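Vesela Popescu had a pot of tea going when I got to the Skenach office, and she poured me a cup before I'd found anywhere to put my coat. She has spent the better part of two years on Pirnness, the grasp planner her team writes, and she talks about it the way some people talk about a garden.

"Everyone asks me about the neural network," she said, laughing a little. "I'd much sooner talk about the queue! The network hands us 327 candidate grasps for one view of a bin, and then somebody has to decide which to try first, and that somebody is my code."

The early versions simply took the highest score. That was fine for blocks, she told me, and much less fine for sunglasses, which are thin and see-through in places and leave holes in the depth data.

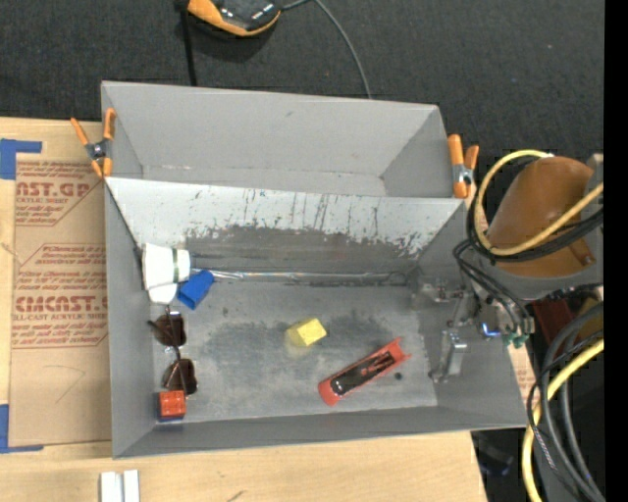 Cups, blocks and a pair of sunglasses in the front bin, with the gripper reaching over the right wall.

Her colleague Remo Stöckli, who looks after the motion side, wandered in around then and stayed for the rest of the tea. His complaint was walls. "A grasp can be lovely and still be no use to me if the wrist has to pass through sheet metal to get there," he said. Since February the planner checks the approach path before it ranks anything, and planning time has come down to 174 milliseconds.

I asked whether they trusted it yet. Popescu thought about that for a while. They replay some 2,000 logged picks every night, she said, and she still reads the failures herself over breakfast.

"Last night it was 91," said Stöckli.

"And I've read forty," she said, and topped up my cup.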